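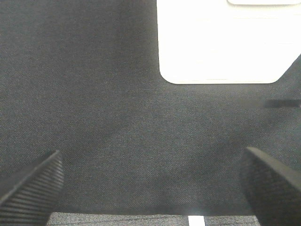 Clasificación y carga

Separar la ropa por color es insuficiente. El criterio principal es el peso del tejido: una toalla y una camisa en el mismo tambor reciben un roce desigual, y la camisa sale con pelusa. Conviene lavar aparte algodón grueso, sintéticos y microfibra. El tambor se llena hasta dejar un palmo libre en la parte superior.

Temperatura y dosis

Ropa de diario: 40 grados. Prendas oscuras: 30 grados o programa frío, del revés. Con agua dura se aumenta la dosis de detergente según la tabla del envase, nunca a ojo. El exceso deja residuo en las fibras y en la goma de la puerta.

Las cestas de plástico se lavan una vez al mes con agua templada y jabón neutro. El borde acumula polvo y restos de detergente; se repasa con un cepillo de cerdas blandas.

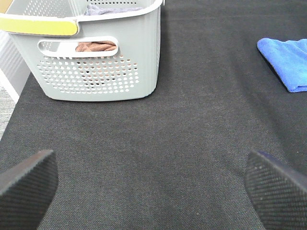 Cesta de plástico con borde blanquecino y banda amarilla.

Secado

Tender en cuanto termina el centrifugado. Si la ropa permanece más de 6 horas en el tambor, repetir el aclarado. Separación mínima entre prendas: 12 centímetros en interior. Mantener la humedad de la habitación por debajo del 60 %, con ventilación cruzada o deshumidificador. 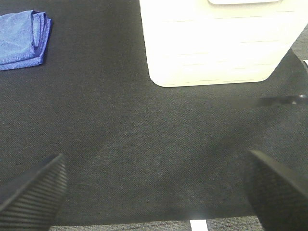 La microfibra pierde capacidad de absorción con el suavizante, que recubre los filamentos. Se lava sola, sin suavizante ni lejía, y se seca al aire. Una vez seca se dobla en varias capas, como el paño azul, y se guarda lejos de tejidos que suelten pelusa. Si ya se ha usado suavizante, dos lavados seguidos con media dosis de detergente suelen bastar para recuperarla.

Filtro de la lavadora

Vaciar y enjuagar cada dos meses, con el aparato desenchufado y el grifo cerrado. Colocar antes una bandeja baja bajo la tapa.

Actualizado: octubre de 2023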